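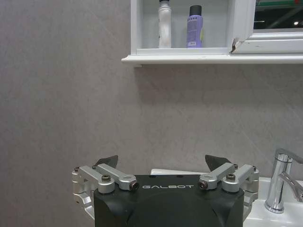
Photo 1. Wall cabinet with chipped corner, beside the mirrored door.

Llewellyn House, room 106 – bathroom check, December 26, 2018

Mirror cabinet
Corner of frame chipped: YES. The white finish is broken and the material under it is open to steam. Please seal it before the next guest, and check with a finger that no sharp piece stands out.
Small scuffs on ledge: noted, no work needed.
Bottles in open shelf: 2. Guests with small children use this room, so cleaning products must go to the locked closet. Read the labels first.
Wall fixing: pull gently on both sides. Passed.

Sink and faucet
Faucet base tight: passed.
Hot water limit: passed, same setting as in September.
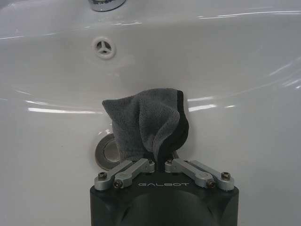

Photo 2. Basin with overflow cover and drain, gray towel in front.

Overflow cover in place: yes. Gray smudge near it, wipe again with soft towel and mild soap. No scouring powder on the enamel.
Pop-up stopper: lift and clean under it at every change of guest.

Open points: cabinet corner (Raltari to repair), smudge in basin. The room can be rented after the first point is closed – the second one is for the cleaning round.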